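# Neighbor's kid keeps kicking balls into my vegetable beds. Fence, net, or just move?

**Nabil Akl**, Gresedwood

We bought the house in April. The previous owners did not mention that the yard behind ours is, for all practical purposes, a stadium. The boy is nine and has a very strong left foot and no right foot to speak of, so everything he hits curls over the same corner of the fence and lands in my beans.

The fence is 5 feet tall. I got a quote of $800 to raise that one side, which seems like a lot of money to protect beans. His parents are perfectly nice and apologize every time, and they have now apologized so often that I've started avoiding them at the mailbox. Is a net any good? Do I need permission for one? I'd like to still be on speaking terms with these people when the tomatoes come in.

---

**Noreen Hegarty**

Net. I've had one up for three years between my yard and two brothers who play lacrosse, so count yourself lucky.

Get the knotted kind sold for backstops. The garden stuff from the hardware store looks the same on the shelf and will last you until the first good shot. Mine is 14 feet high on steel posts, and the posts are where the money goes. Set them in concrete on your side of the line, and leave the bottom foot of net loose so balls roll down and stop — if you stretch it tight like a drum, everything bounces straight back and you will hear about that too.

Call your town's building office before you dig. Ours didn't care about the netting but had a lot of opinions about the posts. I ended up paying $394 all in, mostly because my brother-in-law owns an auger and owed me.

Also, move the beans. I know you don't want to hear it. Put something in that corner that can take a hit. Rhubarb is hard to offend.

---

**Issa Chamoun**

just keep the balls. worked for my grandfather

---

**Lina Atallah**

Please don't keep the balls.

Before you spend anything, ask the parents if they'd turn the goal around. I'm serious. We had the same trouble on our street, and the goal had been set up facing the neighbors for no better reason than that's how it came off the truck. Once it faced the garage, the garage took the beating, and it was their garage.

If the yard is too narrow to turn it, you could always suggest he take up the game at a more modest scale:

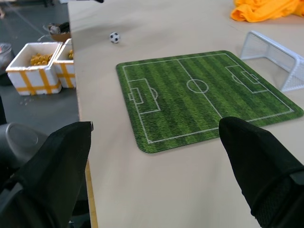
*Miniature field, tabletop size. No beans at risk.*

Noreen is right about the loose bottom on the net, by the way. I'd split the cost with the parents. People who apologize that much are usually dying to be handed a bill.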